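My mum fries everything on the biggest burner, flat out, and then wonders why her eggs have lacy brown edges. I did the same until I got a proper little pan, so these are my notes on small-pan eggs on a gas hob.

Start with the pan on the burner and the gas OFF. Give it a nudge. A small pan has to sit flat across the arms of the support, and if it rocks, shift it until it doesn't. I like the handle turned towards the back, well away from my sleeves.
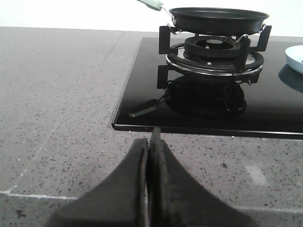
Small black frying pan on the support, pale green handle to the back.

Now light it on low and leave it for 2 minutes. Add a knob of butter, and when it foams, crack the egg in — gently, there isn't much room in there! Lid on, another couple of minutes, done. If the butter goes brown straight away, your flame's too high.

Before you start, clear yourself somewhere to land the plate. I go for the white top beside the speckled counter, as it wipes down in seconds and I can spot every splash of butter on it. Speckled stone hides crumbs brilliantly (a bit too brilliantly, run your hand over it now and then). 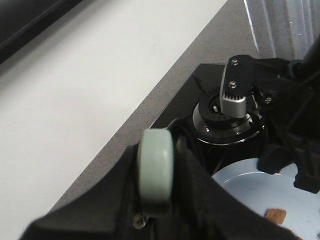 White top on the left, speckled counter alongside.

Let the pan cool before you wash it, then use a soft sponge. No scourers on nonstick, please.

Comments

Jörg Petersen
I do mine with oil and no lid, 15 minutes from fridge to table including the toast. Will try the butter.

Tendatley
Does this work with two eggs or is the pan too small?

Reso
Mine wobbles whatever I do, going to look for a trivet ring in August when I'm home.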